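Home | Forums | New Posts | Members | Search
Print this page | E-mail this thread

Bresdale Family History Forum > Parish registers > Dirnwood burials, the missing pages

dirnwood_lass
Hello all, and a happy new year to everyone. I've been working through the Dirnwood burials over the holidays (with far too much cake beside me) and I've got stuck at 1651. The entries stop halfway down a page and start again in a completely different hand. My husband's lot, the millers, ought to be right in that gap. Has anyone seen the original, or only the film like me?

Posted January 7, 2022

Thư Tô
Lovely to see another Dirnwood person! I've only seen the film too, but I'd always taken it that the old clerk died and the new one never caught up. I spent most of July on those pages and came away with 14 names I couldn't read and a stiff neck.

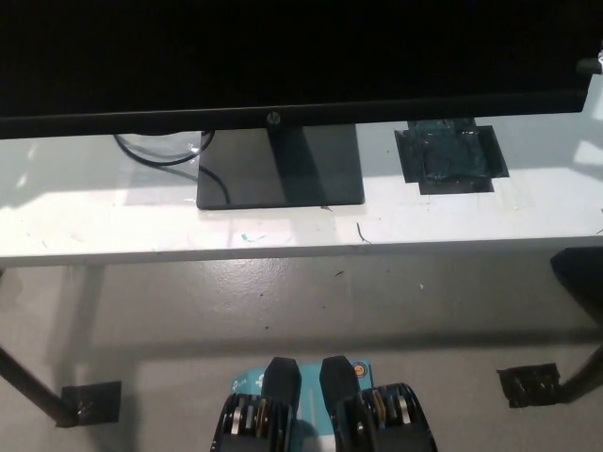 Transcribing is slow work and I've learnt to do it in short spells, an hour at most, and then leave it overnight. Names that looked hopeless in the evening will often come clear over breakfast, I do find. When I've had enough I switch off, and the big HP screen goes black, and I go and put the kettle on with all those poor souls still muddled in my head. Do try the churchwardens' accounts, dear, they paid for the bell at funerals and sometimes put the name.

old_quill
I'm afraid I don't agree about the clerk, Thư. The same fellow signs the accounts for years afterwards, so he was alive and well. I think a few leaves were lost when the book was rebound.

Thư Tô
Well, he signs something, but have you looked at the capital D? I'd say it was his son, with the same name. We may have to agree to differ, you and I!

Khải Lã
I saw the real book in 2000, when they still let you turn the pages yourself. There are stubs near the spine, so I lean towards old_quill, though I couldn't swear to which years they belong to.

dirnwood_lass
Oh, you are all kind. I'll ask for the accounts next week and post whatever I find about the bell.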